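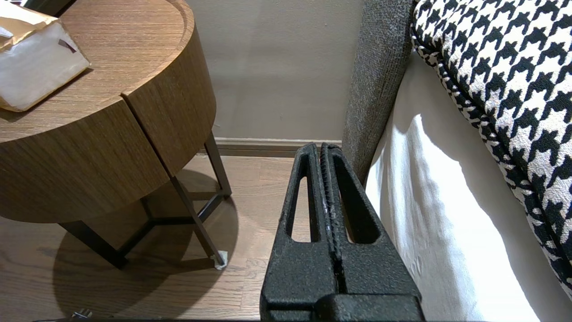

25/10/2021
Ruairí Madigan

Hello all,

Replying to Jang's questions from the weekend, with the original quoted in pieces so that people who joined since July can follow.

> We are starting to record by remote control in the room at Prondham and
> the first batch is poor. The operator can do the task every time but
> the trained policy stops short of the table or pushes things along it.
> How many demonstrations did you need for the bedside task at Clotalberg,
> and did you throw any away?

We kept 114 and threw away a fair number before that. The first lot were all from me, and I had picked up a habit of stopping above the table while I made my mind up. The policy learned the stop very well. It would come in over the tabletop, hang there, and sometimes never go down at all. Once we cut the pauses out at the start of each recording it improved, but the better fix was to decide on the move before picking up the controls. If I hesitate now, I end the recording and start again.

Pushing things along the table was a different fault. We were closing the fingers while the arm was still travelling, and a tissue box doesn't weigh much. Come down fully, wait until the arm is still, then close. It feels slow to the operator but it is only a second or so.

> Do you keep the furniture fixed between recordings? We have tape on
> the floor for the table legs.

We had tape too and took it up. With the table in the same spot every time, the policy hardly looked at it. Now we shift the table a few centimetres and turn it a little after every third recording. The phone gets moved as well, as far as its cord allows. The tissue box we put down at whatever angle it lands. 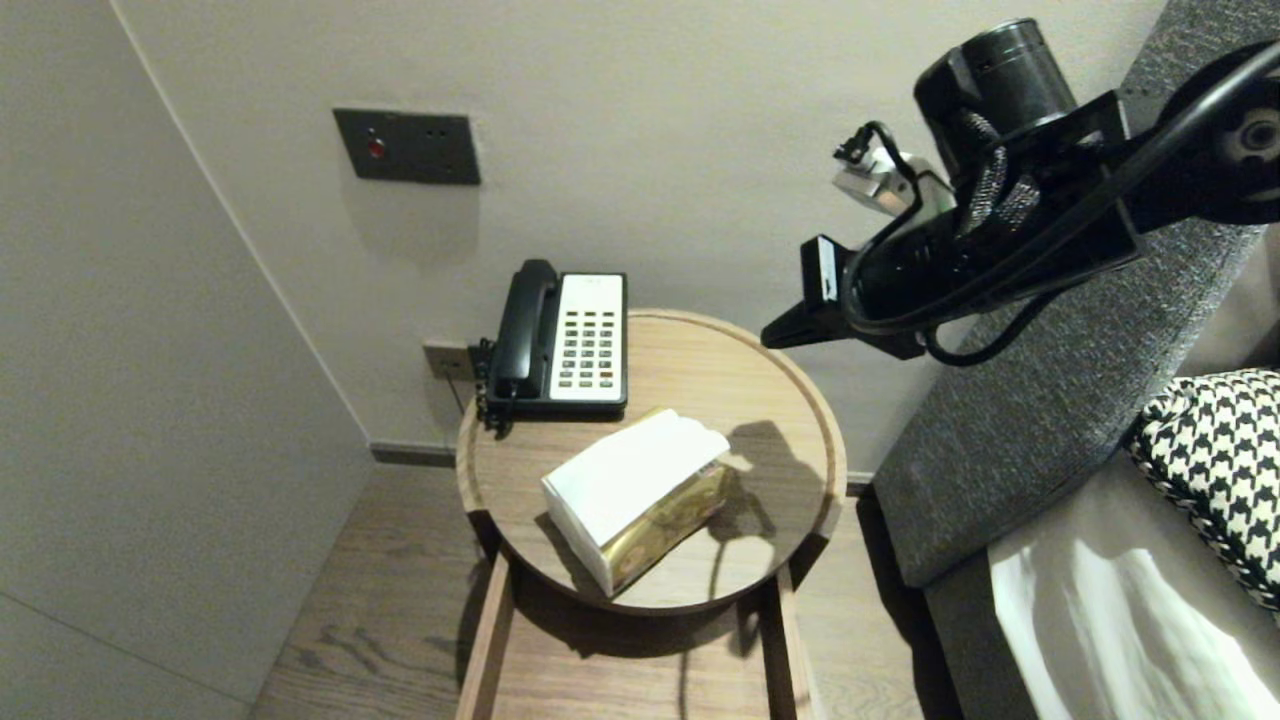 Phone at the back of the table, tissue box at an angle in front of it.

Leave the cord alone, would be my other advice. At first I tidied it out of sight before each session, and then the policy met a cord in a different room and went straight through it. I would sooner have it in plenty of the recordings, with the operator steering clear of it.

> Our operator works from the head camera only. She says the wrist view
> makes her feel ill. Is it worth insisting?

I wouldn't insist for the whole task. From the head camera the arm gets between you and the table just when you need to see, and its shadow goes across the top too. So for the last part of the reach the wrist view is a real help. What we settled on is the head view large, the wrist view small in the corner, and a button to swap them. Most people swap for a moment and swap back. Whatever she looks at, record both cameras, as you may want the other one later.

The narrow places are where the wrist view matters most. Between the bed and the table there is very little room each side of the fingers, and bedding that hangs down will catch if you come in from the bed side. Go in with the fingers closed and come out by the same path.
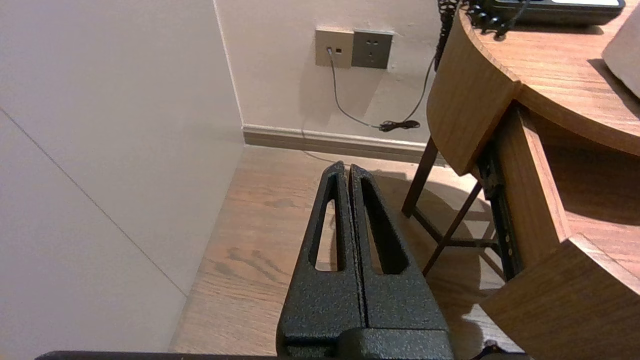 Drawers took us longer than anything on top of the table. By remote control you can't feel the end of the slide, so people either pull too far and drag the whole table or let go early. We tried moving the arm by hand for these, with the motors slack, and got 11 decent recordings out of one afternoon. Pulling was much smoother that way. The trouble is that your own hands and sleeves get into the head view, and the policy trained on those did worse than I'd hoped. We now use hand guiding only to get a feel for the path, then repeat it on the remote controls straight afterwards while it is fresh.

> Last one. How do you mark the failures? Do they go in a separate
> folder or straight in the bin?

Separate folder, with one line of text for each. "Closed early", "caught sheet", "operator changed mind" and so on. I have nine of these labels and try not to add more. A recording where the operator makes a mistake and then puts it right goes in with the good ones, provided the correction is clean. Those have been worth having.

On speed, the group at Umuvville record at half the rate we do and store almost 4000 short clips, each a single movement. I haven't tried it that way, so perhaps one of them could say how the joins between clips are handled.

Jang, if you send me two or three of the bad ones I'll look through them. Raw files please, with the joint positions as well as the video — the pauses show up far more clearly in the numbers.

Ruairí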